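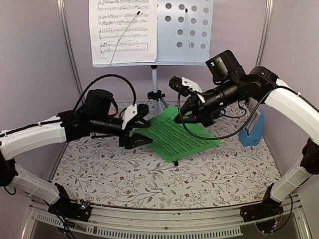 Week 6 handout: what a two-arm bench really costs
Judcombe evening course, Planning for Small Automation
2020-11-20

Okay, picking up where we ran out of time in October. I promised you the boring half of robotics, the half with the spreadsheet in it, and I happen to love it. Bring your own budget draft on paper if you have one, because we'll be scribbling on it.

Start with the job, please, before you open a single catalog. Write one sentence saying what the arms are supposed to do. "Handle sheet music at a table" is a fine sentence. "Do research" will get you a very expensive box that sits in a closet (I have signed for one of those). Once you have the sentence, underline every word that costs money. Sheet music means thin, floppy paper, so finger shape matters a lot more than lifting strength. Don't pay for payload you'll never use!

Our pretend budget for the term is 4,000 dollars, everything included, tax too. Most of you put nearly all of it into arms last time. I get it, arms are the fun part. But look at what else has to be on the list:

- grippers, plus spare fingers
- a wrist camera for each arm, and the brackets to hold them
- motor power supplies and the control boards
- cables, cable ties, longer cables when the first ones don't reach
- rails, clamps and screws for the bench itself
- side and back panels
- the objects you'll be handling, and replacements for them

I make you write down 400 for cables, power and mounting before you're allowed to price an arm. Several of you groaned at that. Keep it in anyway. A camera cable has to follow the arm through every pose it can reach, with slack left over, and the lead that comes in the bag is nearly always made for something sitting still on a desk.

Props get their own line, and I want 80 in it. A music stand, a metronome, some paper, a tablecloth, it all seems like stuff you can borrow. Then the owner wants it back halfway through and your setup changes. Buy it, label it, keep it with the bench. Colored paper is cheap, so get plenty. It creases.

Now, quotes. You have two in your packet, one from Ploltden and one from Plimo. Read them side by side before class. The Ploltden price covers both arms assembled, and shipping is on page two in small type. Plimo sells the arms as kits, so the number at the top looks great until you add your own hours. Put down 30 hours for assembly and calibration of the pair and decide what an hour of yours is worth. I'm not telling you which one I'd pick until you've all voted.

A word on timing. Quotes expire, and arms, cameras and boards don't arrive together. Order the slowest item first and make the bench while you wait. On the Rana project we did it backward, had a beautiful bench by summer and nothing to clamp to it, and I still get teased.

Homework: redo your sheet with the lines above, and add a column called "what if it breaks." For each item, write the price of one replacement and how long you'd be stuck without it. If one broken part stops everything, price a spare and see what has to come off the list to pay for it. Two pages at most.

We use cookies to remember your settings on the Judcombe course pages. Accept | Manage preferences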